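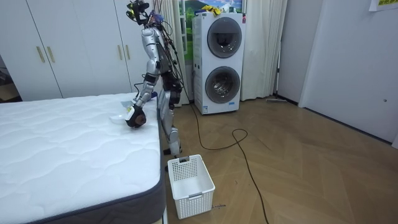 I would not pay for a robot that picks up things from the bed, one reader of our earlier edition wrote, I would pay for a bed with nothing left on it, and please, could the authors explain to the students which of the two is being sold.

September
By the Brorkirau Course Writing Group

Chapter 7
Buying a Robot as a Service: The Household Case

We have kept the reader's letter at the head of this chapter for the reason that it contains the whole difficulty. In Chapter 6 the robot was a machine in a factory, and the buyer was an engineer. He could read a data sheet and he knew the weight of every part that would pass under the arm. In the household case the buyer is a family, or a small hotel, or a home for elderly people. They don't know what their objects weigh. They have also no wish to know it.

The service which we study in this chapter is called Jokik. It is offered by the firm Kasprzak and it consists of one humanoid robot, a set-up visit, and a monthly plan under which the robot does tidying tasks in a bedroom and laundry area. The competing offer, from Risell, is a kit, and the customer must assemble and teach it alone. We will come to Risell in section 7.4. For the moment it is enough to remember that a kit and a service can contain almost the same hardware and still be very different purchases.

7.1 What is on offer

The Jokik plan costs 769 dollars per month. The set-up visit is charged separately at 3,000 dollars and is paid once, also when the customer cancels in the first month. During the visit a technician measures the room, marks the places where the robot may stand, and teaches the tasks which the customer has chosen from a list.

The list is written in the language of the household: "clear the bed," "bring the basket," "load the lower machine." A student should be careful with such phrases. Each of them hides a number of smaller actions, and the contract promises only some of these. "Clear the bed," for instance, means in the contract that objects of a permitted size are lifted from the mattress and put in a container on the floor. It doesn't include the sorting of the objects. It doesn't include straightening the sheet.

7.2 The task seen closely

Look again at the photograph at the head of the chapter. The black hand is low over the mattress, close to the edge, and just beside the fingers there is a shallow, translucent white object. The mattress top is white as well, and quilted in waves. For a person this is no problem at all. For a camera system, an object that has nearly the same colour as its background is among the harder things it can be given, and the puffed surface makes the height of the object difficult to judge. The small pale gray-blue item farther back is easier in colour, but it is flat, and flat things are awkward for fingers.

Notice also the laundry basket on the floor, past the corner of the bed. If an object must go from the mattress to such a basket, the reach changes from bed height to floor height. The robot must bend, or turn, or take a step. The long cable on the floor belongs in the same calculation, and a buyer should ask where all cables will lie when the family is walking through the room.

7.3 Reading the supplier's test report

Kasprzak gives to every serious customer a test report. The one we obtained covers 417 attempts at the task "clear the bed." We advise the student to put three questions to any report of this kind.

First, what was counted as an attempt? If the technician stopped the robot before the hand touched anything, was it written down?

Second, which objects were used? A report made only with rolled socks says very little about a plastic lid on a white mattress.

Third, how long did it take? In the Jokik report the longest session lasted 190 minutes, and the report doesn't say how much of this time a technician was present in the room. We wrote to ask. The answer was that support is "available as required," which is a polite answer but can't be entered in a cost table.

Before you go on to section 7.4, write down for your own bedroom every object that is lying on the bed this morning, with its colour and its thickness. You will need this list for the comparison with the Risell kit.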